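How to tell if a robot could do your chore yet

I get asked a lot whether a machine can do the washing up, fold the towels, or pack orders in a small shop. My usual answer is "sort of, sit down, let's go through it". So I've finally written down the way I go through it! You need a pen, paper, a timer and one chore you're sick of.

Step 1. Pick one chore and make it smaller

"Tidy the kitchen" is hopeless. "Put the mugs on the shelf" is something you can work with. I started with stacking parts at Wilta, the little workshop where I help out, and even that had to be chopped down to "pick up one part, put it on the peg".

Step 2. Do it with oven gloves on

I mean it. Big thick ones. You lose nearly all the feeling in your fingertips and you're down to a clumsy pinch, so you find out fast which bits of the job lean on touch. Mugs went fine for me. Buttoning a shirt was a disaster (I gave up and had a biscuit).

Step 3. Write down where you need both hands

Holding a bag open while you fill it, steadying a jar, passing something across. Put a star by each one. Two arms can share a job like that, but then they have to agree on where everything is, and a small error on one side becomes a problem for the other.

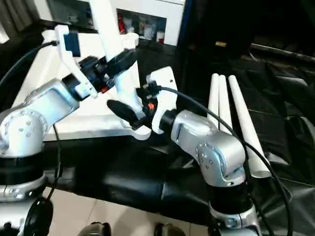
Two arms, two grippers and not much room between them.

Look at how close the grippers get in the middle there, right by the white post. When I'm scoring a chore I give any step with hands that near each other the hardest mark, and I've rarely regretted it. Watch out for soft stuff too! Creased cloth never lies the same way twice.

Step 4. Do the sums on mistakes

Say your chore goes wrong once in 100 tries. Sounds brilliant, doesn't it? Now say the shop does it 300 times a day: that's three messes to sort out before you go home. At 1,000 a day it's ten. For a home, once in 100 might be lovely, unless the mistake is a smashed plate.

Step 5. Give it a verdict

I use "now", "with someone watching" and "not yet". Of the 31 chores on my own list, most landed in the middle pile. Vacuuming a clear floor is a "now". Changing a duvet cover is a firm "not yet", and I can barely manage that one myself.

Keep your sheet and do it again next May, using the same gloves.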